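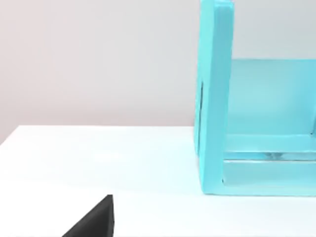 Muss ein Kindergeburtstag jedes Jahr größer werden? Aus meiner Sicht darf er ruhig schrumpfen, und zwar mit viel Freude.

Von Sinan Ağca
27. Juni 2019
Lesezeit: 3 Minuten

Unsere Tochter ist im Frühjahr sechs geworden, und wir hatten fünf Kinder da. Fünf! Im Jahr davor waren es so viele, dass ich am Abend manche Namen immer noch nicht kannte (und 200 Euro los war, allein für die Kletterhalle).

Diesmal gab es Marmorkuchen, eine Schatzsuche durch den Hof und danach einfach Zeit. Die Kinder haben aus Decken ein Land gebaut, es hieß Skuvonia, und wer hineinwollte, musste rückwärts gehen. Herrlich! Ich saß auf der Treppe, trank Kaffee und bekam endlich einmal mit, worüber sie reden.

Mitgebseltüten haben wir gestrichen. Eine Mutter fand das mutig, ich fand es vor allem entspannend, und vermisst hat sie bei uns kein Kind. Ich würde mir so sehr wünschen, dass mehr Familien das ausprobieren, gerade die, die sich von den Einladungen der anderen unter Druck gesetzt fühlen. Im Oktober wird der Kleine drei. Geplant ist bisher ein Kuchen.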